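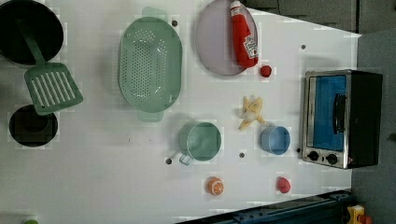 Roxana Ríos, after-school robotics coach, Cevdale
16 Dec 2022

Workshop tips from our kitchen table challenge

Our club at Cevdale has been running the kitchen challenge since September, and I love it more every week! The students program an arm to tidy up a toy kitchen: cup to the plate, fruit to the pot, that kind of thing. Along the way we've picked up a pile of small tricks for setting up the table, and a couple of other coaches asked me to write them down. So, in no order at all:

Start with play food. It's light, it's cheap secondhand, and it comes in wonderfully awkward shapes. A round, glossy tomato wants to roll off, a strawberry is tiny, and a peeled banana with its flaps spread out gives a gripper all sorts of wrong places to grab. My students argued over that banana for an entire session and came out with three different plans (two of them pretty good).

Mix your sizes. A big black pot next to a little strawberry makes the kids think about how wide to open the fingers before they move anything. We used to put out only blocks, and everybody wrote one number into the code and left it there.

Pick some things with handles. Mugs are great. Turn the handle a different way each round and watch the code that worked perfectly last time go straight past it.

Let things overlap once the team is ready. A spatula resting across a pot and a pan is a lovely puzzle – what has to move first? We do this on paper before anyone touches the keyboard. Draw the table from above, number the moves, then swap drawings with another pair.

A white top shows up the colors nicely, but pale plates can fade into it. Ours is lavender and just about gets away with it. If your camera software keeps losing a dish, try a sheet of colored paper underneath before you spend an evening on the settings. Ask me how I know.

Screw holes in the tabletop are fine. Ours has several and we use them as landmarks: "put the mug by the hole" is a much easier instruction for a ten-year-old than a pair of coordinates. Once they're comfortable, bring in the tape measure.

For the toaster oven, practice the door by hand first. Have a student pull it open with two fingers, slowly, while a partner writes down which way the hand travels. It's a curve! They are always surprised, and the first try in code is always a straight line.

Wipe toys with a damp cloth and a drop of dish soap, then dry them well. Sticky fruit is no fun for anybody. I keep ours in a lidded bin with a list taped inside, 46 pieces at last check, and we run through it before the bus comes.

Keep rounds short. Twelve minutes works for us, with a kitchen timer everyone can hear. Longer than that and one kid drives while the rest wander off to the snack table.

We're taking the challenge to the Droltport meet next, with almost 20 students signed up to come along, and the Yadav team has promised us a rematch on the mug round. I can't wait! Before then I still have to find a second colander.

We use cookies to remember your settings and count visits. By continuing to browse you agree to our use of cookies. Accept | Manage choices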